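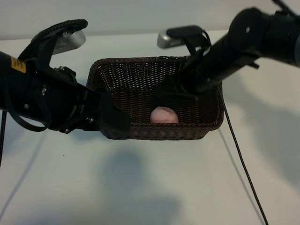

Our project is about the draw in amateur handball cups, and how the organizers decide which club plays against which in the first round. We chose this subject because three of us play in the Wutari Cup and every October we hear the same complaint, that the draw is arranged. The equipment is very simple. A dark brown wicker basket like the one on the white table is enough for the draw itself, if the slips are folded in the same way and the person who draws does not look in. The rules around the basket are much more difficult, and most of this report is about these rules.

## The group and the work

The report was written by Chaiwat Onsri, Tsz-kin Tse and Negin Daneshvar, with Jad Darwish for the tables. Our supervisor was Tetteh Zakaria. We worked with two competitions, the Wutari Cup and the smaller Soltcombe Shield. Both are for adult amateur clubs and both play a single match in each round, so the club that is drawn first has the home court. This is important, because a home match costs a club only the court rent, but an away match can cost a bus and sometimes a night in a hostel.

We sent a short questionnaire to all 101 clubs that entered one of the two cups this season, and 86 of them answered. We also read the printed rules of both competitions and the minutes of the draw meetings, as far as the organizers still had them. For the Shield, some minutes were missing and we had to ask the secretary what she remembers. We mark these parts in the appendix.

## What the rules say

The Wutari Cup uses seeding. The nine best clubs from the last season are seeded and cannot meet each other in the first round. The rest are drawn freely. In the rule book this takes one sentence, and the sentence does not explain what happens when a seeded club leaves the competition before the draw. In one season the place was given to the next club in the ranking, and in another season it stayed empty. Both decisions were possible under the rule, but the clubs were informed only afterwards.

The Soltcombe Shield has no seeding, but it has a travel rule. Two clubs from the same valley should not be drawn together in the first round "where this can be avoided". Negin compared this wording with the minutes and found that the organizers understood it differently from year to year. Sometimes they put the slip back and drew again. Sometimes they let the pair stand and exchanged the home court.

## What the clubs think

We expected that most complaints would come from clubs which lost in the first round. The answers did not show this clearly. Clubs that had to travel far complained more, also when they won. In their free comments, 17 clubs wrote that they did not know who was present at the draw. One club, Vilon, wrote that it learned its opponent from the opponent's own fan page, two days before the official letter arrived.

Only a few clubs asked for a computer draw. Several wrote that they would trust it less, as they cannot see it. Many more wanted the draw to be open – in a gym after a match, or with a simple video.

## Our test

Chaiwat wrote a small program that makes the draw many times with the Wutari rules. We wanted to see if a club without seeding has a higher chance to travel than a seeded club. It does not, because the home court depends only on the order of the slips. The seeding changes the strength of the opponent and nothing else. We think that this could be explained to the clubs in a few lines on the entry form.

The program cannot test the travel rule of the Shield. For this we would need to know in which cases the slip goes back, and the rule does not say it.

## Limits

Our questionnaire was only in English, and at least two clubs answered with the help of a translator. We used the ranking that Barbieri, the printer of the season handbook, kept in its old files, and it has small mistakes in the spelling of club names. Jad corrected those that he could find.

We did not attend a draw ourselves. The Wutari draw took place before our project was approved, and the Shield accepts visitors only from the clubs that have entered.

## Proposals

- Write down what happens when a seeded club withdraws, and on which day the list of seeds is closed.
- Replace "where this can be avoided" with one fixed procedure.
- Name the people present in the minutes and send the minutes to all clubs on the same evening.
- Let one player from a club that is not seeded draw the slips.

The organizers of the Wutari Cup have received a copy of this report. They answered that the first point will be discussed with the entry forms for next season.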